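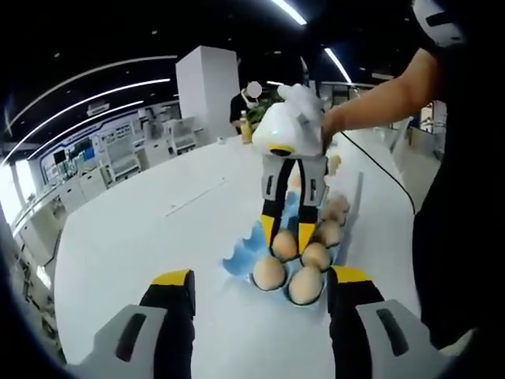 # Skoretti opens orders for the Totance hand-held gripper kit

**DOLLVILLE, January 29, 2019** – Skoretti, a maker of tools for robot training, today opens the orders for Totance, a kit of two hand-held grippers with software and support. A person holds the gripper by its housing and does the task by hand. The movement is recorded, and the customer can use the recording to prepare a robot arm for the same task. First deliveries are planned for February.

Totance is made for companies and laboratories which want to teach a robot careful handling of small or fragile objects, but do not want to keep a robot arm occupied during all the days of recording. The operator needs only a table, the objects and the kit. Eggs in a molded pulp carton are one of the standard exercises in our training course, together with folding of small towels, sorting of screws and closing of lunch boxes.

"We visited many customers who had bought a good arm, and it was standing still for weeks while they wrote programs for one simple movement," said Wafula Biwott, managing director of Skoretti. "Their own workers could do this movement very well from the first day. We wanted to give these workers a tool so that their skill can be collected in an easy way."

## What is new in this version

The grippers have a rounded white housing and two gray fingers with black inner segments and yellow tips. The yellow color was chosen after tests with the earlier model, where the tips were dark and the software lost them sometimes against dark objects. Customers who own the earlier model can order the new fingers separately and mount them with the screwdriver from the old kit.

The two grippers in one kit have the same fingers, so the recordings from both can be put in one set. They can be used by two operators at one table, or by one operator with both hands. In the case of two operators, the software keeps the two recordings on the same clock. This function was requested by customers who record tasks where one person holds a container and the other person fills it.

Each gripper is connected by a thin cable. Skoretti has tested a wireless connection too, but decided to wait with it. "The cable is not so elegant, I agree," said Zinash Yimer, who leads the hardware team. "But with the cable we do not have to think about charging in the middle of a session, and the timing is stable. When the wireless version gives the same timing, we will offer it. At this moment it does not."

## Software and task library

The kit includes a license for Cordier, the recording program of Skoretti. Cordier shows the operator when a recording has started, stores each attempt separately, and lets the operator mark an attempt as good or bad directly after it is finished. Bad attempts are not deleted. They go to a separate folder, where the customer can look at them later and decide.

With the new version, Cordier comes with a library of 209 task sheets. A task sheet is one page which tells the operator how to place the objects, where to start with the hand, and which kinds of mistakes should be repeated and which should be thrown away. The sheets can be changed by the customer. They are in English at present, and a Spanish edition is in preparation.

Cordier runs on an ordinary office computer. The files can be exported in an open format, and a description of the format is included in the manual. Skoretti does not receive a copy of the recordings, except when the customer sends one to the support desk.

## Experience from the trial

Before the release, the kit was used in a trial at 21 workplaces, mostly food packing companies, repair shops and technical schools. The trial users asked for several changes, and most of them are included:

- The housing is slimmer at the place of the hand, as operators with small hands were tired after a long session.
- The fingers open wider than before.
- The start signal can be a sound, a light or both.
- The manual has now a chapter about lighting of the work table.

One request could not be fulfilled. Several users wanted to wash the grippers under water. The finger tips can be removed and washed, but the housing must only be cleaned with a damp cloth.

"For us the egg exercise was the most useful one at the beginning," said Gervasio Gaete, who was responsible for the trial at a food packing company. "New operators close the fingers too fast. After some cartons they learn to come down slowly and to wait a little above the egg. It is a good lesson, also for people who have packed eggs by hand for many years."

## Training course

Customers can book a training course of two days, either at the Skoretti office in Dollville or at their own site. The first day is for the operators and is done completely at the table. The second day is for the technical staff, who learn to check the recordings and to export them. The course is led by Brândușa Crăciun, who also wrote the greater part of the task sheets.

## Availability

The first series has 144 kits. Orders are handled in the sequence in which they arrive. Each kit contains two grippers, two cables, a set of spare finger tips, the Cordier license, the printed manual and a carrying case. Robot arm and computer are not included. Prices depend on the number of kits and on the training course, and are given on request.

Schools and universities can borrow one kit for a test period before they decide. The application form is sent by the sales office.

## Contact for press and orders

Fotini Giannakopoulos
Press and Customer Relations
Skoretti, Dollville

Technical data sheets are available from the same contact.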